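Search this board Advanced Go

Egocentric cleaning demos — how much variety per task?

kausar_b
Picking up from the July thread that got locked. We're collecting head-view demos of people doing shop cleaning, mostly bakeries right now, for the Zatent wiping policy. Two hands, no gloves, natural pace. So far 426 clips that passed the first check. 19 sites. Training split is fine, the held-out shops are where it falls apart.

What I need opinions on is this. Do I keep going wide (more shops) or go back to the same shops and get the ugly bits — door tracks, corners, vents. Flat glass is basicaly solved for us. Policy wipes a pane all day. Give it a sliding track and it hovers, or swipes across the top of the rail and calls it done.

Track work looks like this in the demos, one hand with the cloth jammed into the end of the rail and the other hand braced on the glass: 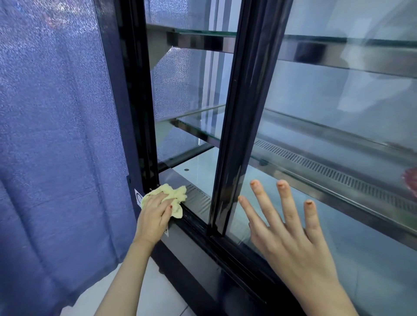
Uzma Tarar: I'd stop adding shops. Your problem isn't sites, it's that 9 out of 10 seconds in your clips are easy wiping and the loss just averages the hard part away. Cut the long clips up by contact type and resample. Costs you nothing but a weekend.

kausar_b
We did cut them up. Not by contact though, by object. Shelf, door, base, etc. How would you label contact from head video alone, no force, no glove sensors?

Uzma Tarar: By hand for the first 100. Three labels, flat / edge / groove. Then train something small to do the rest and fix what it gets wrong. We did that at Weleck for countertops, took one person less than a week.

jcao
Disagree with Uzma, sorry. Resampling the same few tracks over and over just gets you a policy that knows those tracks. I had exactly this with drawer runners. Looked great, then new kitchen, nothing. Go wide, but go wide ON TRACKS. Tell the collectors to skip the panes completely.
— Jianguo Cao

Uzma Tarar: Skip the panes and you lose the transitions. How does it learn to get from glass to rail if nobody ever shows it that

jcao
Fair. Keep two or three seconds either side then.

kausar_b
Transitions are a sore point tbh. Second thing I wanted to ask, should have put it in the first post. Empty case vs stocked case. Our instruction sheet says clear the shelves first. Half the shops won't, they have cakes to sell, so people wipe round them and keep to the bottom of the cabinet. I was throwing those clips out. Now I'm not so sure.

Same bakery, cakes on the shelves, cloth down at the vent grille:

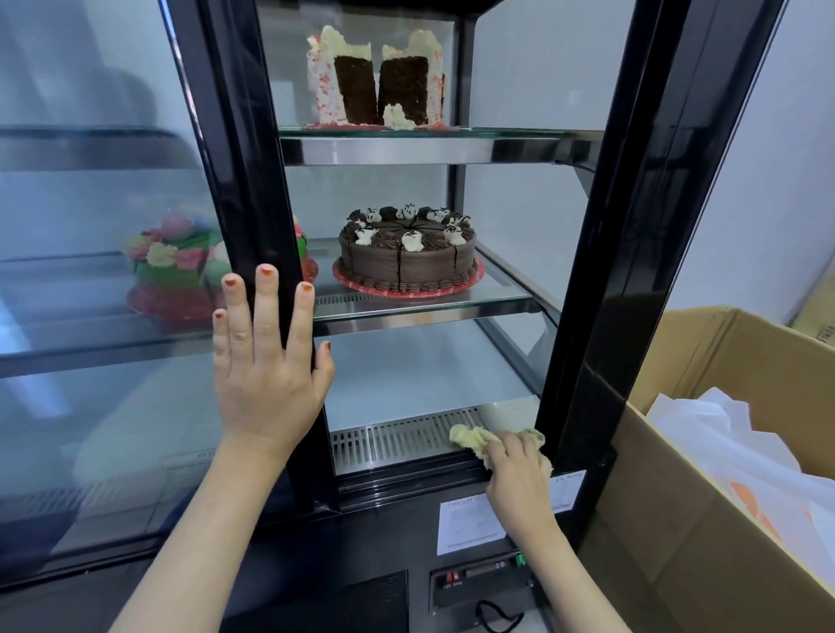 So the reach is different, the clutter is different, and the model has to learn what NOT to touch. My worry is that it picks up "stay low" as the lesson and never wipes a shelf again. Or worse it wipes a shelf with frosting on it. I have two sets on disk now, cleared and stocked, and I dont want to mix them blind.

Razia Niazi: Don't throw those out!! Stocked is what deployment looks like. Nobody is going to empty a display for a robot twice a day. Put a text condition on it, "wipe base, leave shelves", and train on both.

kausar_b
Who writes the text though. Collectors write "cleaning fridge" for everything.

Razia Niazi: Write it yourself after the fact. It's tedious, I know. We had two annotators on it at Prilham and the instructions still came out inconsistent until we gave them a fixed list of verbs.

jcao
+1 to keeping stocked. But hold it out of the first run so you know what it's doing to you. If cleared-only gets worse on tracks after you mix, you have your answer.

amna_rizvi
Coming at this from the collection side. Please fix the instruction sheet before anyone records more. Ours said "clean normally" and roughly a third of people polished the same spot for the whole clip because they thought it had to be long. Also tell them both hands in view. The bracing hand matters as much as the cloth hand and people let it drop out of the picture constantly.

kausar_b
Yes on the bracing hand. It changes a lot too, sometimes on the glass, sometimes on the post. Do you label it?

amna_rizvi
Only as support / no support. Anything finer and the annotators stopped agreeing with each other.

Uzma Tarar: I'd still do the 100 by hand first, before any new recording. You might find you have plenty of groove contact already and it's just buried.

kausar_b
OK. Plan is: label 100 by contact, stocked set held out, new sheet to the collectors in the meantime. Will post numbers for both runs when I have them, dont wait up, the cluster queue is awful.

Related threads
Omoregie wrist mounts, strap keeps slipping
Fixed verb lists for annotators (share yours)
Deformables: cloth state, do you track it at all?
Splitting by site vs by person
Glare on glass doors wrecking hand pose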